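Kapitel 4
Wer darf Nein sagen? Sperrminderheiten und Vetorechte in kleinen Parlamenten

Als ich zum ersten Mal in Rutby auf der Besuchertribüne saß, habe ich ehrlich gesagt kein Wort verstanden. Da stimmte eine klare Mehrheit für das neue Hafengesetz, alle packten ihre Sachen zusammen, und das Gesetz war trotzdem durchgefallen! Ich habe meinen Nachbarn gefragt, ob ich mich verhört hätte. Hatte ich nicht. In der Inselversammlung reichen nämlich 3 Abgeordnete aus demselben Landesteil, um eine Vorlage für eine ganze Sitzungsperiode auf Eis zu legen (in der Geschäftsordnung heißt das etwas vornehmer »Vorbehalt der Landesteile«).

Um solche Regeln geht es in diesem Kapitel. In Kapitel 3 hatten wir die einfache und die qualifizierte Mehrheit, und wer die Rechnung dort übersprungen hat, blättert bitte kurz zurück, denn ich setze sie jetzt voraus. Diesmal drehen wir den Blick um und fragen, wie viele Stimmen man braucht, damit etwas nicht passiert.

Unser Fall für die nächsten Seiten ist der Streit zwischen Rutby und Hilten. Hilten ist der kleinere Landesteil, gerade mal 3000 Wahlberechtigte, und ohne den Vorbehalt wäre es der Union vermutlich nie beigetreten. Heywood dagegen, die Hauptstadt, hält die Regel seit Jahren für eine Zumutung.
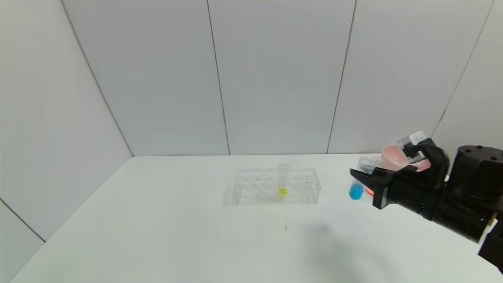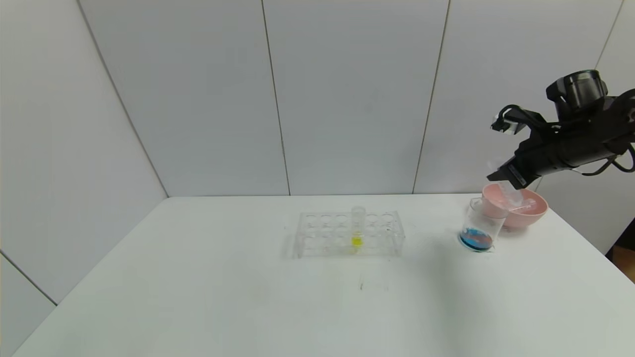 Hilten werde ohne den Vorbehalt schlicht überstimmt, jedes Mal und bei jedem Thema, schrieb mir eine Leserin der ersten Auflage, und wer das Veto eine Blockade nenne, habe noch nie in einer Minderheit gesessen. Über den Satz habe ich lange nachgedacht und den Abschnitt 4.2 danach fast komplett neu geschrieben. Ganz einig sind wir uns immer noch nicht. Beim Hafengesetz ging es nämlich um den Ausbau in Noltureo, also um einen Ort am anderen Ende der Inseln, und da darf man schon fragen, was Hilten daran eigentlich zu schützen hatte.

Spannend wird es vor Wahlen. Verliert eine Partei den einen Sitz, der ihr zum Sperren fehlt, kann sie zwar weiter reden, aber kaum noch verhandeln. Bei der letzten Wahl hingen daran in Hilten 500 Stimmen, und so sah der Wahlkampf dann auch aus: kaum ein Wort zu Schulen oder Fähren, dafür im Mai auf jedem zweiten Plakat das Wort »Vorbehalt«.

Bevor wir zu den Rechenbeispielen kommen, klären wir in 4.1 drei Begriffe, die in Zeitungen gern durcheinandergeraten: Veto, Sperrminorität und aufschiebender Einspruch. Legt euch dafür den Auszug aus der Geschäftsordnung im Anhang daneben, wir brauchen ihn gleich beim ersten Absatz.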